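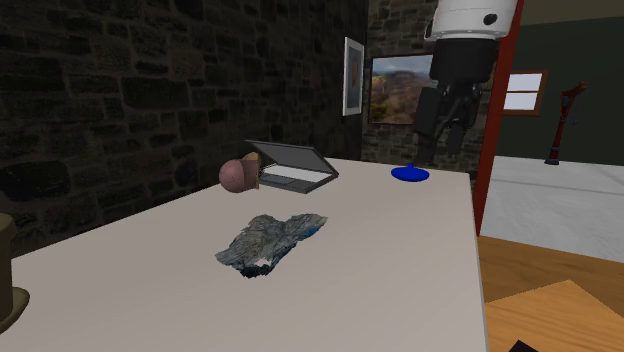
Firnari Introduces the Clivus, a Work Table for People Who Also Eat, Sew and Argue at It

Wednesday, March 12, 2025 – Furniture maker Firnari today announced the Clivus, a large rectangular table intended for homes where the dining room gave up being a dining room some time ago. It goes on sale in August at $599.

The company began with a survey of 80 of its own customers, who were asked what they do at their tables. Eating came in fourth. Paperwork came first, followed by laundry and a category the company has labeled "putting things down for a minute." Several customers reported that the minute began last year.

"We used to design for the dinner party," Firnari said in a statement. "We have since met our customers. They would like a table that can be worked on all day and cleared by six, or at least by seven."

The Clivus seats six, or eight if everybody gets along. The top is sold in one color, a pale gray that the company picked after living with darker samples and learning a great deal about crumbs. Its legs unscrew by hand and can be carried through a standard doorway, a feature added after an early version spent a weekend in a stairwell.

Firnari developed the table with Pfister, a small design studio that had previously worked mostly on chairs and says it found the change restful. The two firms went through 28 versions. Version 11 had a built-in cup holder and is not discussed.
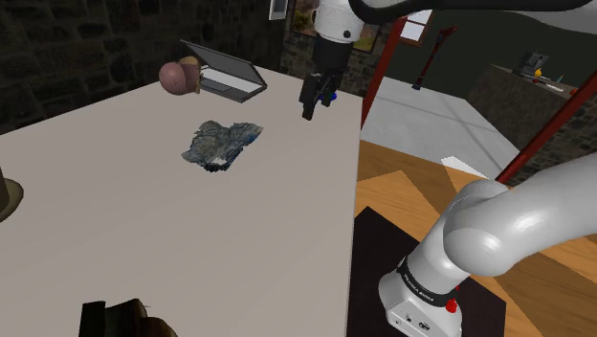 Two Sizes and a Drawer

The Clivus comes in 2 lengths, called Regular and Long. Firnari considered more poetic names and was talked out of them. Both lengths are the same price, on the theory that nobody should be charged extra for having relatives.

An optional drawer, the Gestusetti, slides under either end. It holds pens, placemats, takeout menus and the keys to a previous apartment. It does not lock.

Availability

Orders open in August through Firnari's website and at its showroom. Delivery is included on the ground floor. Delivery to upper floors is also included – the crew has asked only that customers measure the elevator first.

About Firnari

Firnari makes tables, benches and shelves for ordinary rooms. It once made a hammock.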